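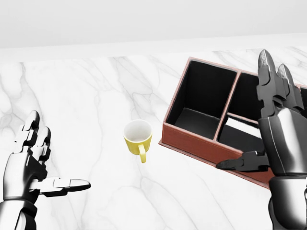

A yellow mug and a divided box on the simulated tabletop, with both robot hands open.

Home News Projects People Events Contact

The robot hands at Drindum have a new table to work at, and it's a busy one! The group has begun gathering examples for Wavotitz, a learning system that will pick up everyday tidying by studying how a person would do it with two robot hands. All of it takes place in simulation, down to the marble tabletop, so a spilled tray costs a click and a fresh start.

An operator steers both hands at once, and every finger movement is saved along with the view of the table. Each run is short. The operator reaches, grips, moves something in or out of a compartment, lets go, and the table resets with the objects shifted a little. Then it's on to the next one – the system needs to see the same job done from plenty of starting points.

The team had 887 saved runs by the end of June, made by seven operators. Around 100 more were thrown out, mostly for dropped objects or hands that wandered out of view.

"The first afternoon I couldn't get my thumb to go where I wanted it," said Yoon-hee Cheon, who leads the collection work. "Now people are racing through these, and I have to remind them to slow down. A smooth, slightly boring run is worth so much more to us than a fast one." 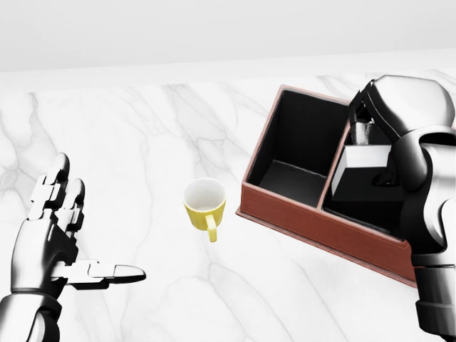 Compartments are the hard part, Cheon said. Fingers that have plenty of room over open marble suddenly have walls on every side, and small things like to sit right up against a divider. Operators have worked out their own ways of coming in from above, and the group is keeping that variety in the set – Cheon wants the system to learn that there's more than one good way to reach into a box.

The hand controls come from Wero, a software package the group has used on earlier projects, and a second tool called Kwak sorts the saved runs and flags any with gaps in the recording. Flagged runs still get watched by a person before they're dropped.

The current plan covers 17 table layouts. Training on the first batch is already under way, and collection continues through the summer, with new operators welcome to try a practice session before they sign up for a full shift.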